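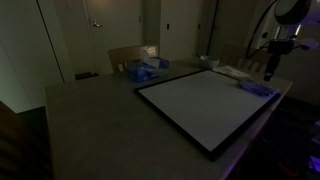

About us

Hi, I'm Kelechi Odukoya, and I run Tuvgate with Bianka Sipos and a very patient electrician called Ottó. We test robot arms on ordinary chores and write up how they get on, good or bad!

People always ask me if a machine can tidy the kitchen table yet. Well... sort of. A tissue box is fine most days, and a small bowl is okay if you leave it plenty of time. A rumpled cloth is where I start biting my nails - it never has the same shape twice, and wiping a whiteboard with one is harder still.

We've logged 1,000 tries at table clearing since we moved to Haugen, and I'd still rather do my own dishes (Bianka disagrees, loudly).

Got a chore you're sick of? Send it in. We read the mail on Monday, and we love the odd ones.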